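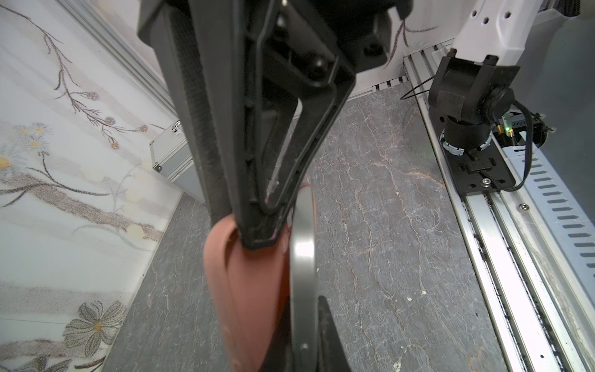

When does the Jullbridge Seed Swap open?

Doors open at 11 and we carry on until the tables have been picked clean, normally well into the afternoon. Come early if you're after beans, they go first!

Do I need to bring seeds to take some home?

Not at all. Plenty of people turn up with empty pockets on their first visit and come back the next year with envelopes stuffed full. If you do have spares, wonderful, bring them along.

How should I pack my seeds?

Small paper envelopes are best (old wage packets are brilliant). Write the plant, the variety if you know it, and the year you saved it. Please don't use plastic bags, as seeds can go mouldy in them.

What can't I bring?

Shop packets more than 2 years out of date, potatoes, and anything from F1 hybrids. Hybrids don't grow true from saved seed and it's a real let-down when your lovely orange tomato comes up as something else.

What is the Swanepoel pea?

Our local favourite! It's a tall purple-podded pea, well over head height in a good summer, and wonderfully sweet if you pick it young. Naledi Du Plessis grows a whole row for the swap and packs 100 envelopes each November. One per household, please.

Can children come?

Yes, and they get their own sowing table with pots, compost and sunflower seeds. Wear old clothes.

Is there parking?

There's a little behind the hall on Clokard Lane. The Altent bus stops right outside.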